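White rings and dull patches on a light wood table — sand it or leave it?

Posted in Home and Furniture
Fuad Seyoum

We bought a second-hand dining table from a shop in Braltalville in January. It is pale wood with a fairly strong grain, and the seller told us it had been oiled, but he had no paperwork and didn't know which oil. Since then we have picked up a few white rings from cups and one dull patch where someone wiped up juice with a kitchen spray. The rings are only visible when the light comes in low, in the late afternoon. 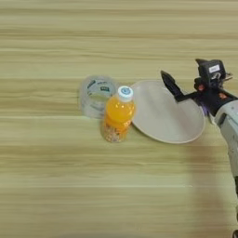

I have tried a damp cloth and washing-up liquid, which did nothing. My brother-in-law says to sand the whole top and start again. I have never sanded anything bigger than a shelf and I don't own a sander, though I could hire one. The table has to stay in use as it's the only one we have. Is there something milder I should try first? And how do I find out whether it is oil or varnish?

Jemal

Don't sand yet. White rings normally mean moisture has got into the finish and hasn't reached the wood. Black ones are the bad ones.

To find out what finish you have, put a drop of water somewhere that doesn't show and leave it for 20 minutes. If it sits there as a bead and the surface looks the same after you wipe it off, you probably have varnish or lacquer. If the wood has gone darker under the drop, it is oiled and the oil is wearing thin. Let it dry overnight and the dark spot should fade. The underside is no good for this, a lot of makers leave it bare or give it one thin coat, so use the top near a corner.

If it's oiled, you can treat the rings on their own:

Wash the top with a well wrung-out cloth and let it dry for a day.
Rub the ring with a fine grey nylon pad and a little furniture oil, along the grain and never in circles.
Wipe off everything that's left after 20 minutes.
Leave it overnight and look at it in daylight.

Do it a second time if the ring is still there. After that, oil the whole top so it doesn't look patchy. I used Ekirier clear oil on mine, 2 thin coats, and it hasn't yellowed so far. The tin says to allow a day between coats and I would stick to that.

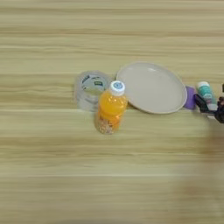 The dull patch is a separate problem. Kitchen sprays strip oil, so that area will drink up more than the rest. Give it an extra coat before you do the whole top. And lay the oily rags out flat outside to dry before you bin them — they can heat up and catch fire if they're left in a heap.

Estum

Mayonnaise. Leave it on overnight and wipe it off. My mum always did it and it worked on hers, but that was a dark table so I can't say for pale wood.

If you do end up sanding, 90 grit is too rough to start with on a table top. I did that and spent a whole weekend getting the scratches out. Also check it isn't veneer, look at the end and see if the grain carries on over the edge.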